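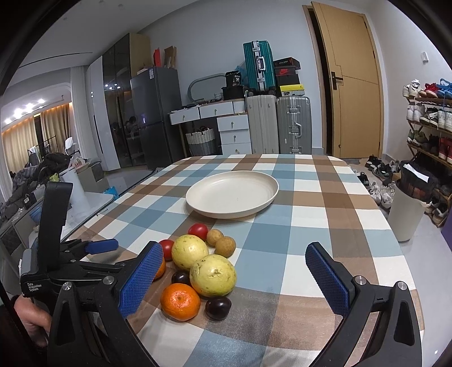
Kitchen Safety Walk-Through: Dhanial Guest House, Nistetti

Print this page | E-mail this page

Checked by Rafia Awan, July 3, 2019

I love doing these, and this kitchen was a treat! Most of it passed first time. My comments follow each item.

Refrigerator temperature — PASS. Thermometer on the middle shelf, easy to read. Great to see the log filled in every morning.

Raw meat stored below cooked food — PASS. Lidded tubs, all dated.

Fruit and vegetables rinsed before serving — PASS. Please do the thick-skinned ones too, melons and citrus included, as the knife carries dirt inside.

Smoke alarm — PASS. Loud! Tested twice.

Fire extinguisher — NEEDS WORK. Good extinguisher, wrong spot. It hangs right beside the stove, so you'd have to reach past a fire to get it. Move it next to the hall door.

Fire blanket — PASS. Pull tabs hanging free.

Outlets near sink — NEEDS WORK. The left one did not trip on the test button. Tape it over until an electrician has looked.

Hot water at hand sink — PASS. Warm in some 70 seconds, a bit slow but fine.

Knives — PASS. The new wall rack is wonderful, so much better than the drawer.

Floor mats — NEEDS WORK. The one by the back door curls up at a corner. Replace it.

First aid kit — PASS, but restock burn gel and blue bandages.

Recheck of the open items in November.

Comments

Hiu-tung Chow: Our left outlet did the same thing. New one took the electrician no time at all.

Kamran Dhanial: Extinguisher is moved. Mat is on order, should be here in 6 days.

Yee-man Sin: Does the log need to be on paper? We keep ours on a tablet.

Rafia Awan: Tablet is fine, as long as the whole staff can open it!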